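Notes for Session 4: Reading a Rare Variant Study
Introduction to Population Genomics, taught by Naledi Zwane

Welcome back! Last time we finished with common variants and why a genome-wide scan needs such a strict cutoff. Today we go to the other end of the frequency range, which is my favorite part of the whole course (I know I said that about linkage too).

What counts as rare?

For this class, a variant is rare if its minor allele frequency is under 1 percent. Other papers draw the line somewhere else, so check the methods section before you compare two studies. A single rare variant may turn up in only a handful of people even in a big cohort, and that is the whole difficulty. You can have a variant with a huge effect on a trait and still not have enough carriers to see it.

Work it through with the Lastthorpe practice set, which has 2000 people. That gives you 4000 copies of each autosomal gene. At an allele frequency of 0.1 percent you expect four copies in the entire set, and probably four carriers. Now split those by sex or age group and watch your numbers vanish!

Burden tests

One way out is to stop testing variants one at a time. A burden test adds up the qualifying variants in a gene and asks whether people who carry any of them differ from people who don't. "Qualifying" is doing a lot of work in that sentence. Most groups begin with predicted loss-of-function variants (stop gains, frameshifts, essential splice site changes) and then argue over which missense variants to let in. 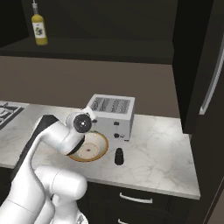
Fig. 1. Simulated robot arm with its gripper over a bowl, beside a toaster.

A burden test works beautifully when the variants in a gene all push the trait the same way. If some raise it and some lower it, the effects cancel and you get nothing. Variance-component tests such as SKAT handle mixed directions much better, and the combined version, SKAT-O, sits between the two. Run the Skokberg exercise both ways and look at how the gene rankings move around. It's a lovely thing to see the first time.

Linking to health records

Sequence data gets really exciting once you can connect it to years of lab results and diagnoses. Some cautions, though:

Billing codes are written for billing. One code on one date may mean a test was ordered to rule something out. Sorcha Gillies will show her rule for the Munro set, which asks for the code on 3 separate dates.

Lab values need units. Always.

People on treatment have altered values. A cholesterol reading taken on a statin doesn't tell you what the person's untreated level would be.

Relatives are common in regional cohorts. Check kinship before you trust a p-value.

For next session

Read the Cidasthorpe handout, all 20 pages (the tables go quickly). Then choose one gene from the class list and write 400 words on which variants you would include in a burden test, and why. Disagree with me if you like, I enjoy those papers the most! Bring a printed copy, as we'll be trading them in pairs.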